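Ernley opens orders for bedside tidy-up kit

Celtthorpe, 18/10/2026

Ernley has started taking orders for a bedside clearing kit built around a single robotic arm and a two-finger gripper. The company is selling it to care homes, small hotels and university labs that want to try automated room tidying without buying a full mobile robot.

The kit goes by the name Zelten. It includes the arm, the gripper, a control box, a camera and a year of software updates. Buyers supply their own furniture and a computer to run the setup program. Ernley says the first units will ship in December from its workshop in Celtthorpe.

Kacper Zieliński, who leads the project, said the team chose nightstands as a starting point after talking to hotel staff about what takes up time in a room.

"It's small stuff. Bottles, cans, wrappers, a phone charger," he said. "Each one is easy for a person. For an arm they are all different jobs, and the wrapper is the worst of them."

Bottles have received much of the attention so far. The gripper takes a bottle around the middle and lifts it upright off the nightstand, and the software then picks a spot to put it down.

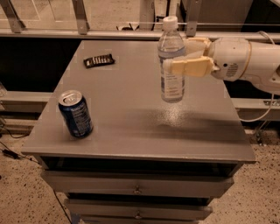 Can the kit be used on furniture a customer already owns?

Most nightstands and side tables will work, provided the top is flat and no more than 27 inches off the floor. The arm has to be mounted beside the table, and setup takes around 50 minutes the first time.

The arm does not open drawers in this version. Zieliński said a drawer feature is being tested and will be offered as a software update if it is good enough. Glassware is also left out for now, and the manual tells users to keep open drinks out of reach of the arm.

Lyons, a distributor of lab equipment, will handle sales to schools and universities. Care homes and hotels will buy from Ernley directly. The company has not published a price for single units and is quoting each order by size, with a lower rate for buyers who take 3 or more.

The software comes with settings for 53 common bedside items. Users can add their own by placing an item in view of the camera, turning it a few times and giving it a name. Items added this way stay on the customer's computer unless the customer chooses to share them.

Repairs are covered for one year. Replacement gripper fingers are sold separately and can be changed with a hex key. Ernley is also offering remote training for new users, with dates to be sent out when orders are confirmed.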